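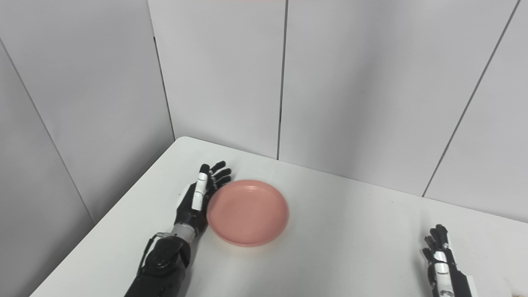 Karam pregunta si un solo plato rosa queda raro en una mesa blanca, y dice que en su casa siempre han comido en vajilla blanca. ¡Para nada! El salmón sobre blanco alegra muchísimo la mesa, y con uno ya se nota.

12 comentarios · 6 veces compartido

¿Plato llano u hondo para diario?
Yo voy con el intermedio: poco fondo y borde levantado. Sirve para una tostada, para arroz con salsa, para fruta cortada... y la salsa se queda dentro, que es lo que queremos todos.
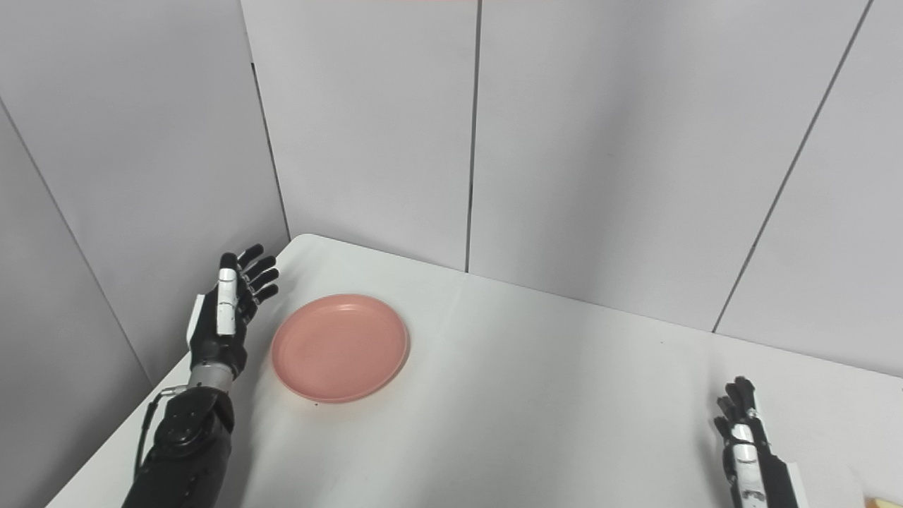 Preguntas frecuentes sobre platos de color -- Lama Akl, 2026-01-21

¿El plástico aguanta el lavavajillas?
Depende del plato. Mirad la base o la etiqueta, y si no pone nada, a mano con esponja suave. El estropajo verde, ni acercarlo: deja el brillo hecho una pena.

¿Cómo quito las manchas de tomate?
Pasta de bicarbonato y agua, un rato de reposo y aclarar. Con el tomate frito a veces hay que repetir -- paciencia.

¿Puedo meterlo en el microondas?
Solo si lo indica el fabricante. Yo caliento en vidrio y luego sirvo, tan contenta.

¿Con qué lo combino?
¡Con casi todo! Servilletas grises, vasos transparentes, un mantel de lino crudo. En abril lo pongo con verde menta y me encanta.

182 me gusta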